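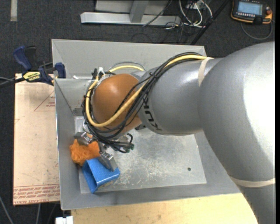 Bin picking, second evening on the metal bin

Thursday, December 17, 2020

Shop was quiet tonight so I had the arm to myself from dinner until way too late. Writing this up while it's fresh, mostly for Gebhard, who has the Saturday slot and will want to know why the pick heights are all different from what he left.

Short version: the metal bin is so much better than the cardboard one! The cardboard walls bowed out every time the fingers brushed them and I was forever re-teaching the corners. With sheet metal, a corner stays where you taught it. I re-taught all of them at the start of the evening, checked them again before shutting down, and didn't have to touch a single one. I did a little dance about it.

Setup

Bin sits behind the light wood tabletop, clamped at one corner with the blue bar clamp. Please leave the clamp on. If you really have to take it off, re-teach the bin frame before you run anything, even if you're sure you put it back in the same place (I was sure too, in November).

The acrylic sheet next to the bin is the one I'm cutting for the new side guard. Still has its printed side up. It isn't scrap, please don't drill test holes in it.

Pendant was on the carpet most of the night. I know, I know. A hook for it is on the list.

Objects

Two at a time, pushed into the left corner on purpose: the orange furry one and the blue box. I wanted the worst case, soft thing against the wall with a hard thing crowding it.

The plush is a joy to pick. You can be sloppy with height and sloppy with angle and the fingers still find something to pinch. The blue box is the fussy one. If it's sitting flat it's easy, but as soon as it leans there's no pair of parallel faces where the gripper expects them, and one finger lands on top and just pushes.

Things I tried:

Slow approach for the last stretch. Big help. I dropped the speed to 20 percent below the rim and left everything above the rim at normal speed. Costs a bit of time per pick and I don't care.

Coming in with the wrist turned so the fingers straddle the gap between the two objects. This is the fun one. It nudges them apart a little on the way down and then you can go back for whichever you like. Needs a lot more runs before I trust it, but the first few had me grinning.

Picking the plush first, always. Obvious in hindsight. With the soft one gone the box has room to move and the second pick gets much easier. I've made this the default order in the Ellirik script. Gebhard, the flag to turn it off is at the top of the file.

Cables

The bundle over the wrist still bugs me. Black cables and the yellow one cross over the wrist housing and loop down the left side, and when the last joint goes past a certain angle the loop gets tight. I limited that joint in software for now so nobody rips a connector out. The real fix is a proper guide. I have a sketch for a printed one that would clip on near the beige band and hold the yellow line away from the rest. Also there's a white tie with its tail sticking straight up, needs a trim. Side cutters have wandered off again, check the Stollton drawer.

Counts

The script logs every attempt now, which I should have done ages ago. Total since we started the log: 679. I'd love to hit 3,000 before we change fingers, so we have something solid to compare the new ones against. At the rate tonight went that feels doable over the break if we both put in evenings.

One protective stop tonight, my fault, I typed a height with the sign flipped and the fingers went for the floor of the bin. It stopped like it should. There were plenty of scratches on the bottom panel already, so good luck finding mine.

To do

Print the cable guide, first draft in whatever filament is loaded
Trim the tie
Hook for the pendant
Finish cutting the acrylic for the guard
Ask Chávez if they still have the 3 mm rubber sheet, want to try it on the finger pads for the box
Move the grasp notes from my paper pad into the Urimura folder

Gebhard, if you only have an hour on Saturday, spend it on the leaning box. Try the straddle move from both directions and write down which way the wrist was turned. I have a hunch it works better coming from the wall side but I only had time for a couple that way. Fingers pads are clean, air in the shop is cold, bring a sweater.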